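Himeck opened its second store on Friday and I went with Peninah. The line was up to 200 people long when we got there. 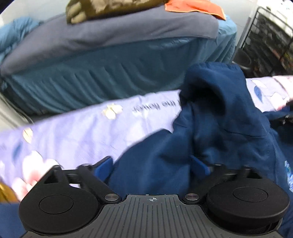
Dark blue fabric, Himeck weekend.

Gladys Simiyu played a short set upstairs – four songs, two of them new.
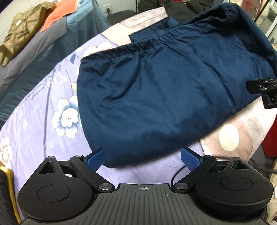
Then Brian Shirima came on and did the one from the Cokau ad, which got the loudest cheer of the night.
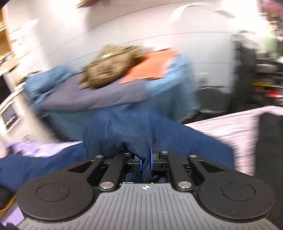 We missed Ankica Stan's talk because the stairs were full. Peninah got her tote bag signed anyway.

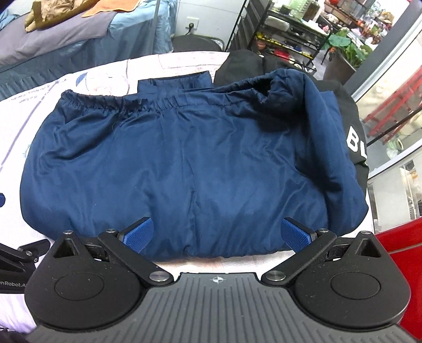 The clothes were mostly jackets, and the cheapest was 293. I'm not the customer for that. Give me navy with a gathered elastic waistband, like the one on the sheet there, and I'm set for the year. Stoica does a pop-up in November and I'll probably go to that too.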